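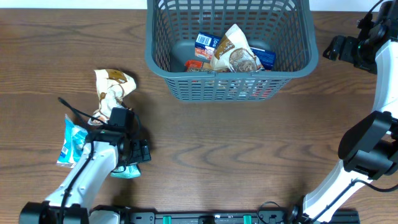

Slide 1 - Barcodes and shelf labels: why scans fail

Talk time is nearly 72 minutes with questions. Skip the history if the room is late.
Start with the complaint from the Tremora stores: cashiers keying in numbers by hand. Varnex logged 207 failed reads in April. Most were print faults, and very few were scanner faults.

Slide 2 - Quiet zones

The blank margin on each side of a code tells the reader where the bars begin and end. Designers like to fill it with color. Ask who has approved artwork with a border touching the bars. Wait for hands.
Cartons are the easy case - flat panel, stiff board, white ground. 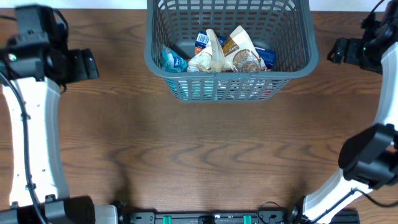
Blue carton, barcode on a white label.

Slide 3 - Soft packs

Bar edges have to stay straight across the whole scan line. On film and paper the surface moves after printing, so a code that passes on the proof can fail at the till.
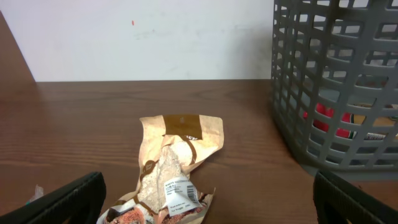

Placement comes before print quality in the Voicu checklist. Put the code on the flattest panel and run the bars so that a curve does not close the gaps. Look at the thin brown stripes on the paper bag, how they bend with every crease. Bars printed there would do the same. Allow 5 minutes for discussion.

Slide 4 - Test plan

Three samples per pack type, filled, from the Prurnska line. Grade each one before and after handling.
Handout is at the back.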